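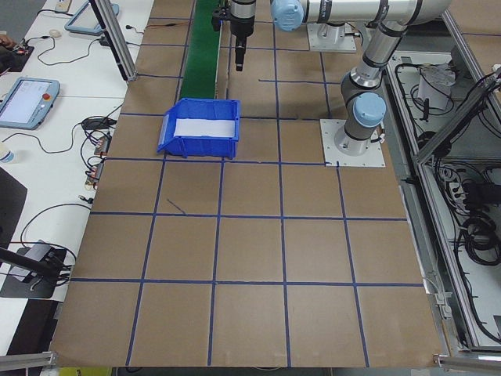

Nudside Distribution Support
Ticket category: Release delivery / Metadata
Status: Resolved, monitoring until April
Date opened: 2/21/24
Release affected: Tanitz, debut album by Mạch
Stores affected: Muver, and two smaller services supplied through the Muver feed

Summary of the problem

The label reported that the album Tanitz was not appearing on the artist page for Mạch on Muver. The release had been delivered in full and was shown as live in the Nudside dashboard. Listeners searching for the album title could find it, but the artist link led to a different page, under the name "Mach", which belongs to an unrelated dance act. The two singles issued before the album were on the correct page.

The label also reported that track 7 stopped before the end on Muver and that the lyrics for the same track were missing.

Information supplied by the label

The label confirmed that the artist name had been entered with the dot below the letter a, as on all earlier releases. Screenshots of the release form were attached and agree with this. The label asked that the matter be treated as urgent, as the launch concert had been announced and the album link was printed on the tickets.

First reply from Support

We confirmed receipt and placed the ticket in the priority queue. The label was asked not to take down or redeliver the album while checks were in progress. A takedown removes the release from playlists and may cause the play count to be lost, and neither can be restored by Nudside.

Checks carried out

Dashboard record. The artist name is stored correctly in the release form and in the artist profile. The Muver artist number is present in the profile and matches the page on which the singles appear.

Delivery file. The file sent to Muver for the album contains the name as "Mach", without the dot. The files sent for both singles contain the correct form. The artist number is also absent from the album file, so Muver matched the release by name alone.

Cause of the change. The label uploaded the album track list by spreadsheet, whereas the singles were entered by hand. The spreadsheet had been saved in an older text format which does not hold the letter ạ. On import, the system replaced it with a plain a, treated the result as a new artist and did not attach the stored number. The release form continued to show the correct name, as that page reads from the profile and not from the imported rows.

Audio, track 7. The master held by Nudside is complete and plays for 210 seconds. The version on Muver ends at 67 seconds. The transfer log for that track shows a broken connection, followed by a second attempt which was marked as finished. The part file from the first attempt was the one accepted by the store.

Lyrics, track 7. The lyrics are present in our records. Muver rejected them on the ground that the last timed line fell after the end of the audio. No fault was found in the lyrics themselves.

Action taken

1. The artist name was corrected in each imported row and the stored artist number was attached to the album and to all tracks.

2. A metadata update was sent to Muver. This is an update only and does not affect release dates, track codes or play counts.

3. The audio for track 7 was sent again on its own, with the same track code.

4. Lyrics for track 7 were placed on hold until the new audio had been accepted, and were then sent again.

5. A request was made to Muver to move the album from the page for "Mach" to the page for Mạch. Stores treat such requests as separate from metadata updates and deal with them in their own time.

Further message from the label

The label reported that the album now appeared on the correct page but was still listed on the other one as well. It also asked whether plays recorded under the wrong page would be paid.

Reply from Support

The double listing is a result of stored page data at the store and should clear without further action. If it remains visible after the next full catalogue refresh, please reply to this ticket and do not open a new one.

Payment follows the track code and not the artist page. All plays of the album have been credited to the label's account, including those made while the release was on the wrong page. Plays of the short version of track 7 are counted where they passed the store's minimum listening time.

Follower notices are a separate matter. Muver sends these once, on the day of release, and they will have gone to followers of the other act. Nudside cannot ask for them to be sent again. The label may wish to use the store's own artist tools to post a notice.

Advice for future deliveries

Save all spreadsheets as UTF-8 before upload. The setting is found under "Save as" in most spreadsheet programs. After import, open the "Imported rows" tab and compare the artist name there with the name in the profile. The import tool accepts up to 900 rows in a single file, and labels with larger catalogues should check the tab after each file.

Where an artist name includes marks or letters outside plain English, please also enter the store artist number by hand in column 2.

Closing notes

Artist page correct on Muver: confirmed.
Track 7 plays in full: confirmed.
Lyrics for track 7 shown: confirmed.
Second listing removed: confirmed on Muver. One of the two smaller services still shows the old link and a reminder has been sent.

A change to the import tool, which will refuse files in the older format and show a warning, has been passed to the development team under a separate reference. This ticket will be kept open for monitoring and closed in April if no further reply is received.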